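Rollum by Nustholm, reviewed after a season in a home kitchen

By Rin Nagano
7 shares
2 comments

I have now used the Rollum since the end of summer, and in November I was asked by several readers if I would buy it again. I would, but with a different order form, and I would skip one of the accessories. The long answer follows.

For those who did not read my earlier notes: the Rollum is a small arm with a gripper, sold as a kit, that you clamp to a table or a kitchen counter. You teach it a task by doing the task with it. You hold a second, lighter handle in your hand, the arm copies your movement, and the software keeps the recording. After enough recordings you let the software train, and then the arm tries the task alone. The maker is Nustholm. The software is called Nastenel and comes with the kit, although it has its own name and its own account, and I had to make two passwords.

I paid 2,000 euros for the complete kit from Tsoukalas, who sell it in my region. I was not given anything for free and neither Nustholm nor Tsoukalas has seen this text.

What arrives

The box is heavy, and it was left at my door without a ring. Inside, the parts are packed in the order in which you need them, and I appreciated this very much. The printed manual is short and has good drawings. The English in it is better than mine. Only the page about the clamp is poor: the drawing shows the screw from the wrong side, and I fastened the base to the table with the lever pointing at the wall, where my hand could not go. I had to take it all off again.

The assembly took me one evening. All the screws of the wrist are of the same size, and those of the base are a little longer. If you mix them, the long ones go into the wrist without complaint until the last turn, and then the joint is stiff. Please keep the bags separate. I wrote this to Nustholm and they answered politely that the next manual will mention it.

The arm itself feels solid. When it is switched off it sinks down slowly, so it will not fall on your cups. The noise is low, a sort of humming when it holds a position, and a small click when the gripper closes. My neighbour has not heard it. I have it running in the kitchen in the evening and can listen to the radio beside it.

Teaching it

I should say what I wanted from it. I do not need an arm to cook for me, and I do not believe this one could. I teach an evening course for adults who are curious about automation, and I wanted a machine that learns simple kitchen work on a normal, full counter. Many kits look very good on a clean white table with one red cube in the centre. My students have kitchens with pans and jars in them, and I wanted to know what happens there.

So my first task was putting soft toy fruit from a plate into a bamboo tray. Toy fruit is a kind object for a beginner. It does not roll far and it forgives a gripper that closes too hard. A banana of this sort can be taken nearly anywhere along its length, and a pineapple has its green top, where the gripper can hold it if you come from above. The tray is the harder half of the task. Its walls are low, but the arm must still learn to lift over them, and at the start my movements were lazy. I dragged the fruit towards the rim, lifted late, and the arm learned to do the same.

Here I come to the best thing in the Nastenel software. After each recording it shows your movement as a thin line, together with the earlier ones, and you can see at once which one does not belong. I threw away all my lazy ones and started again. It was not pleasant, but the second set was much better and the training needed less time. I wish that the button for deleting was not directly next to the button for keeping. They are the same grey. I deleted two good recordings in this way, and there is no undo.
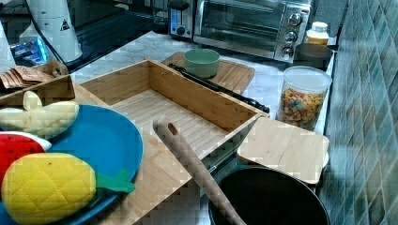
The cameras deserve their own paragraph. One is mounted on the wrist and one stands on a thin pole that you place where you like. The wrist camera is good in daylight and acceptable in the evening. The pole camera is the weak part of the kit. The foot is too light, and each time I wiped the counter I moved it a little. The software does not warn you about this. The arm simply becomes worse, and you spend an hour looking for the fault in your recordings. I put a piece of tape under the foot now. Lanying Jia, who teaches the same course on the other evening, has screwed hers to a shelf, and she has not had the problem again.

Shiny surfaces were less trouble than I had feared. The forum is full of people who warn about stone worktops and steel doors, and I had prepared a grey cloth to put over everything. I used it for one week and then took it away, and I could not find a difference in the results. Clear plastic is another matter. When I asked the arm to pick up a transparent container, it often closed the gripper in the air in front of it. A strip of paper around the container helped. This is a known thing with cameras and I do not blame Nustholm, but the product page says "everyday objects" and many everyday objects are transparent.

Change and disorder

For a kitchen, this was the most important test. I taught the fruit task with the plate to the left of the tray, always in nearly the same place. When I moved the plate by the width of a hand, the arm still managed well. When I turned the tray to a diagonal position, it hesitated above the rim and then let the fruit go too early. After I added recordings with the tray turned in different ways, it became calm again. The lesson for me was to vary things from the first day, and the manual does say this, on its last page, where I read it last.

Other things on the counter disturb it less than I thought. It does not care very much about jars or packets standing behind the work area, provided that they were also there in some of the recordings. Long handles are the exception. A spatula that sticks up out of a pan is an obstacle that the Rollum does not understand. It has no real idea of the space between itself and the object, it only repeats what you have shown. If your own hand never had to go around a handle, the arm will go straight through the place where the handle is. The joints stop when they feel resistance, and they stop gently, so nothing of mine was broken. But I would not leave it alone with a hot pan, and the manual forbids it in bold letters.

The gripper

The standard fingers have soft grey pads. They are good for cloth, wood and paper. For ceramic bowls they are just enough: the arm can hold the edge of a light bowl, but when the bowl is heavy it turns slowly in the grip. I bought the extra set with the longer fingers, and this is the accessory I would skip. The long fingers bend under load, and then the gripper believes that it is holding something thinner than it is. They are in a drawer.

The pads wear out. Mine became smooth at the tips after some weeks of classes. New ones can be had from Tsoukalas, and they are not expensive, but I had to order them by telephone as the web shop did not know the part number. The lady on the telephone knew it by heart.

The software and the account

Nastenel runs on your own computer for recording, and the training can be done there or on their servers. I tried both. On my laptop, the fruit task trained overnight. On the server it was ready before I had finished my dinner, but the recordings go out of your house, and with them the view of your kitchen. You can read the terms, they are clear and short, and the recordings can be deleted. I still decided to train at home. For the course I prefer it too — the students should see how long it takes.

An update came in the autumn and changed the names of half the menus. My handouts for the class were suddenly wrong. The new names are more sensible, I admit. I would have liked a letter before.

Support

I wrote to Nustholm three times. The first answer was slow and told me to restart the computer. The other two were from a person who had clearly read my question, and one of them contained a small sketch of the cable route made by hand. The cable at the elbow was rubbing, and with the sketch I could lay it properly. It was a Tuesday evening, I had a class the next day, and I was grateful.

For whom it is

If you want help in the household, please do not buy it. You would spend more time in teaching it to clear the plate than you would spend clearing plates in a year. If you teach, or if you like to understand how these machines learn, then I can recommend it with few worries. You should have a stable table, a free socket near it, and patience in the first fortnight, when the results are quite bad.

My course will keep the Rollum for the spring term. The next task is to stand paper packets upright in a small box, and at the moment it folds the corners of every second one. Lanying Jia thinks that I close the gripper too early in my recordings. I will make a new set with the old pads and then one with the new pads, and I will add the result to this page.

Share 7
Comments 2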